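Ketness Robotics Club: bottle week

We are still on the bottle. I said at the end of my last post that we would be done with it by January and moving on to the drawer task, and that was too hopeful.

For anyone new, our club at Ketness is entering the simulation division at Clambridge again this year. Every team gets the same virtual arm and the same set of kitchen objects, and you write the code that picks things up and puts them where the task sheet says. All of it runs on a computer, which suits us, as our real arm has had a bad elbow joint for a long time and the replacement part costs more than our budget.

The object giving us trouble is the barbecue sauce. It has a wide body and a narrow neck, and our grasp planner likes narrow things. Left alone it goes for the neck every time. I turned on the wrist view so I could see what the arm sees once it has hold of the bottle.

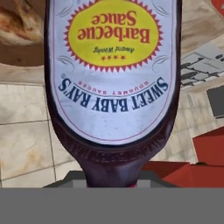 Issue 4

That is the number in our tracker, titled "bottle orientation." It was opened by Kári Kárason and has had more comments than anything else on the list. The question is simple enough. The label reads upside down in the wrist view, and the code has to know whether that means the bottle is upside down in the room or only upside down to the camera. Our first version did not keep those two things apart. It took the wrist image as if it came from a level camera and corrected for a tilt that wasn't there.

The fix was to stop guessing from the image and read the orientation from the arm's joint angles, then convert it to the room's coordinates before doing anything else. It took me 2 evenings to write and one more to find the place where I had multiplied the matrices in the wrong order. If you are doing this yourself, write down which frame every pose belongs to, in the variable name if you have to. We have started doing that and it is ugly but it works.

The other half of the job is the sauce bottle's label. Kári wanted to use it as a landmark, matching the big lettering and the yellow seal against a stored picture to work out how the bottle is turned. I was against it at first because the bottle could be facing the other way. We agreed to use it as a check only. If the label is in view the code compares it with the pose from the joints, and if the label isn't in view it carries on without it.

I left run 724 going after dinner and saved a view from it. The red walls don't help the matching much — the seal has red in it too, and so does the lettering inside it — so we now do the comparison in grayscale.

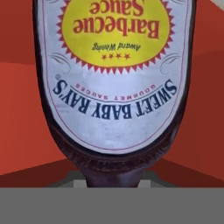 Kári Kárason wrote back that the grayscale version is fine with him but the stored picture should be flipped once when the program loads, so we aren't turning every new image over before comparing it. He also thinks we should lower the closing force before we touch anything else, and he wants that as its own item in the tracker.

He's right about the flip and I have put it in. On the closing force I'd like to wait. Bang, the planner we use, has its own force limit, and last time we changed ours without looking at theirs the two fought each other and the fingers kept opening and closing.

Killmont's team has offered to swap planners with us for a practice round. I have said yes, provided we get the bottle off the list first. The drawer task is next, and I haven't opened the sheet for it yet.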